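Chapter 5
Changing Your Mind on Paper: Revision Control for Small Product Teams

By the end of this chapter you should be able to:
Explain what a released drawing is and why it behaves differently from a draft
Decide whether a change needs a new revision or a new part number
Write a change request that a stranger could act on
Find the old parts before somebody builds with them

At Fostus, a small maker of kitchen weighing equipment in Nallevbridge, a foot on the bottom of a scale was once moved inwards by the width of a pencil lead. It was a good change. The old foot had fouled a clip in the shipping carton, and Jericho Marquez, who had drawn the part, fixed it before lunch and saved the file over the old one. He mentioned it to the person at the next desk. He did not mention it to Fekgate, the moulding shop across town, because Fekgate already had the drawing.

Fekgate did have the drawing. It had the drawing from before lunch, and it went on making very good parts to it until June.

Nothing in that story is a failure of skill. The design was sound, the moulder was careful, and the carton was, as cartons go, blameless. What Fostus lacked was a way of saying "this is now different" so that everyone who needed to know would hear it, including those who had gone home. Such a way is called revision control, and it has a reputation for being dull. The reputation is fair. It is dull in the way seat belts are dull.

Drafts and releases

A draft belongs to its author. You may change it at midnight, name it "final_new_really", and regret it in the morning with no harm done. A released drawing belongs to everyone who is working from it. Money has been spent on the strength of it, and somewhere a person is holding a printed copy with coffee on it.

The moment of release should therefore be obvious. In a large company it comes with signatures and a certain amount of ceremony. In a small one it may be a folder that only one person can write to, plus a line in a spreadsheet. Either will do. What won't do is a drawing that slides from draft into production by being emailed often enough.
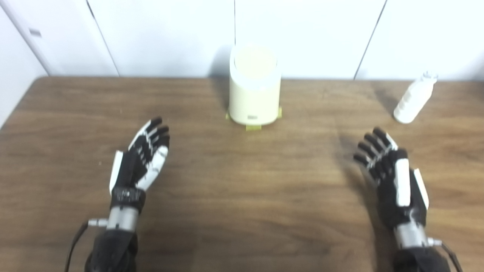 A revision is only as useful as the number of places you can read it. The drawing has a title block, which is a fine start, but the drawing is seldom in the room when an argument breaks out about which version somebody is holding. The part itself usually is. Mould the revision letter into a hidden face if you can, and put it on the product label if you can't. Designers complain that there is no space, and then leave space for a slogan. A label no bigger than the small dark grey one low on the front of the cream container could carry a part number and a revision letter, provided the marketing department is kept away from it. Whatever you choose, choose it before tooling is cut. Adding a letter to a mould later is a change, and you will need to raise a change request for it, which will give your colleagues more pleasure than it gives you.

New letter or new number?

Students tend to want a long table for this. There is a shorter test, usually called interchangeability. Take a part made to the new drawing and a part made to the old one, and drop them into the same bin. If the person on the assembly line can pick up either and get a product that fits, works and can be serviced as before, the part keeps its number and moves up a letter. If it matters which one comes out of the bin, you need a new number.

Apply the test in both directions. A new lid that fits the old body is only half an answer if the old lid jams on the new body, and a warehouse will find the other half for you. Replacement parts are where this bites hardest, as they spend years on shelves and come out at the worst time.

Colour causes more fights than it deserves. A slightly warmer cream is a new revision if nobody outside the building could tell. If a customer might order a replacement lid and notice that it doesn't match, treat it as a new part and accept the grumbling from purchasing.
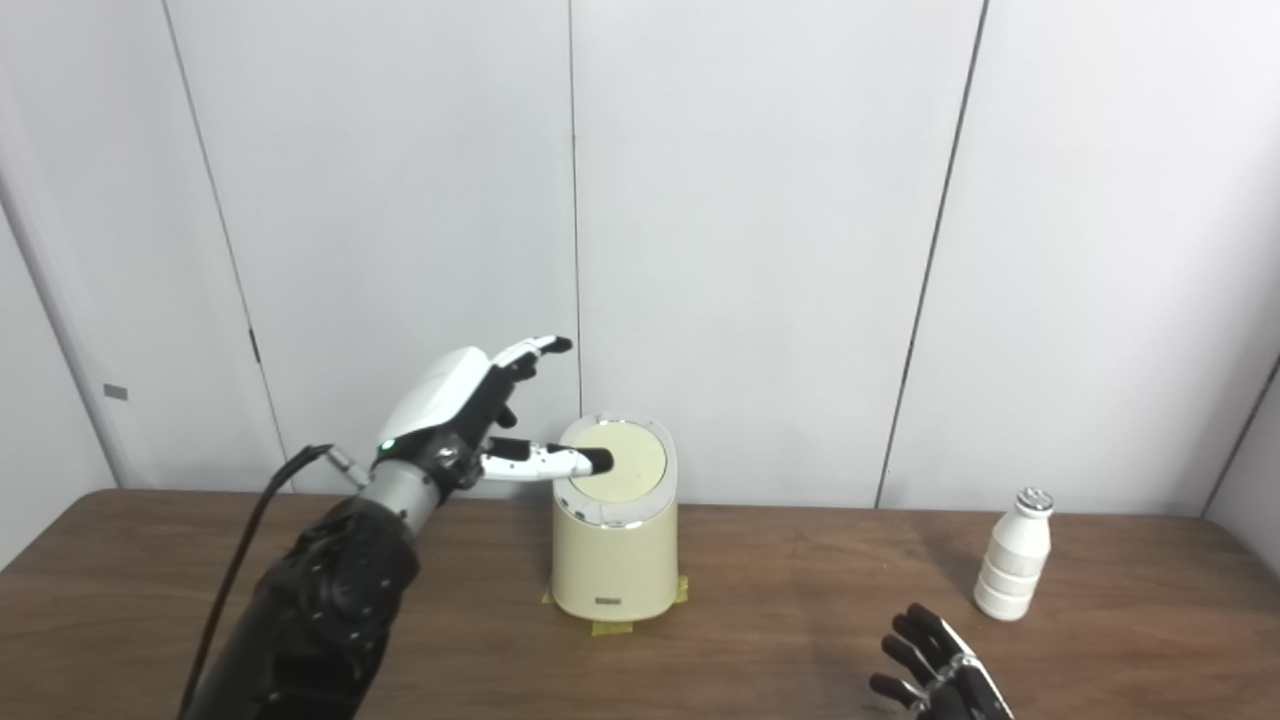 Figure 5.2 Index finger of a robotic hand on the lid of a cream-coloured cylindrical device.

What goes in a change request

The change request is a short document with a hard life. It will be read by people in a hurry, some of whom would prefer that you hadn't written it. It needs to say what is changing, from what, to what, and why. It needs to say what happens to the stock already made, the parts half made, and the orders already placed. It needs a date or a serial number from which the change takes effect.

The "why" is the line most often left blank. Compare these entries, both from the Fostus log after the company had mended its ways:

Foot moved. Improved.

Rev B to Rev C. Foot moved inboard to clear carton clip. Do not move outboard again unless the carton changes. Old stock: use up in bench models, which ship without the clip. Effective April 12, 2018. Raised by S. Ammann.

The first is a diary entry. The second, by Svenja Ammann, will still be doing its job when she has left the company and an energetic newcomer decides that the scale would look better with its feet further apart.

Dealing with the old parts

Every change makes orphans. You can use them up, rework them, return them or scrap them, and the choice should be written down by someone with the authority to spend the money. Fekgate had 52 cartons of the old foot by the time anyone looked. Some were reworked by hand at a cost that came up in meetings for years. The rest were scrapped, apart from one carton that had been put on a high shelf with the label facing the wall. We shall meet it again in the exercises.

Before you read on

Find a household product that you own in two versions, or borrow a second one from a neighbour. Look for a revision mark on each. Write down every difference you can find, and for each one decide whether the maker should have used a new letter or a new number. Keep your notes, as we return to them when we look at the Oral stand mixer and its unusually long list of gearbox revisions.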